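Ticket 389: Pose track jumps at start of towel episodes, Cikard pipeline
Opened by: Bheki Nkuna
Component: perception / visual odometry
Status: closed, one follow-up open
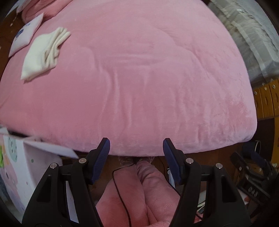
Summary

The camera pose coming out of the tracker jumps sideways within the first 40 frames of an episode. After the jump the track is smooth again, but everything behind it is offset, so the gripper path no longer lines up with the map. The replay tool then rejects the episode at the path check. It happens in bedroom episodes and hardly ever in kitchen ones.

First seen after the January release of the tracker. I did not see it on the old release, but we had very few bedroom episodes then, so I would not read much into that.

Environment

Tracker: Cikard, current release, default settings
Map builder: Hlongwane
Replay and path check: Prelley
Input: wrist camera video plus IMU, one map per room

Steps to reproduce

1. Build the room map in Hlongwane from the mapping video.
2. Run Cikard on any bedroom episode that starts over the bed.
3. Plot x and y of the camera position against frame number.
4. Look for a step in x before frame 40.

Log from a failing run

tracker: map loaded
tracker: relocalised, frame 5
tracker: inliers low, holding last pose
tracker: relocalised, frame 40
tracker: pose step above limit, accepted
prelley: path check failed, episode rejected

The line that matters is the second from last. The step is above the limit and gets accepted anyway.

What I tried

Checked the clock offset between video and IMU first, as that was the fault last time. It is fine. Shifting it by a frame either way makes the track worse.

Re-ran with the IMU switched off. The jump is still there and in the same place, so the IMU is not causing it.

Rebuilt the room map from scratch. No change in the jump. The new map is slightly denser near the curtain, which does not help, as a sheer curtain gives points that move.

Raised the feature limit to 600 per frame. This made it worse. The extra features nearly all land on the pink blanket, in the folds and the lighter streaks of the pile. They look like good corners in one frame and are gone or somewhere else in the next. The fixed things in view, such as the slats of the wooden frame on the right, get outvoted.

Drew the gripper mask over the keypoints. This is where I found the real problem. The mask covers the lower parts of the jaws but stops short of the blue ribbed finger pads. The ribs are sharp and high in contrast, and they travel with the camera, so the tracker sees a set of excellent points that never move. When the blanket points drop out, the finger points win the vote and the pose is held still while the hand is moving. Once enough real points come back, it jumps to catch up.

Cause

Two things together:

a) Gripper mask too small. It was drawn for the older, shorter fingers and never updated.
b) Cikard accepts a pose step above the limit if it comes straight after a relocalisation.

Kitchen episodes have enough hard edges to cover for (a), so (b) is never reached.

Fix

New mask drawn to include both finger pads at every jaw opening, with a small margin. The mask now follows the jaw width reading, so it does not hide more of the view than it needs to.

Feature limit put back to default. Added a cap per grid cell so that one large soft surface cannot take the whole budget.

Pose step check now applies after relocalisation as well. If the step is above the limit, the episode is split at that frame and flagged — it is no longer passed on as one clean track.

Result

Re-ran the failing bedroom set from Skurnurville with the new mask and the cap. All but 5 episodes pass the path check. Those that still fail are ones where the camera sits very close to the blanket from the first frame, with nothing rigid in view. I do not think a setting will fix those. They are excluded from the training list for now and kept in the raw store.

Kitchen set re-run as well, no change.

Notes for anyone hitting the same thing

Turn on the keypoint overlay before touching any settings. I lost most of a day on the clock and the map, and the overlay showed the fault in a minute.

If you change fingers, redraw the mask. There is no warning if it does not match the hardware.

Follow-up

Add a start-up test in Cikard that reports points which stay put in the image while the IMU shows motion. Assigned to me, separate ticket.

2026-03-11: mask and step check merged, ticket closed. B. Nkuna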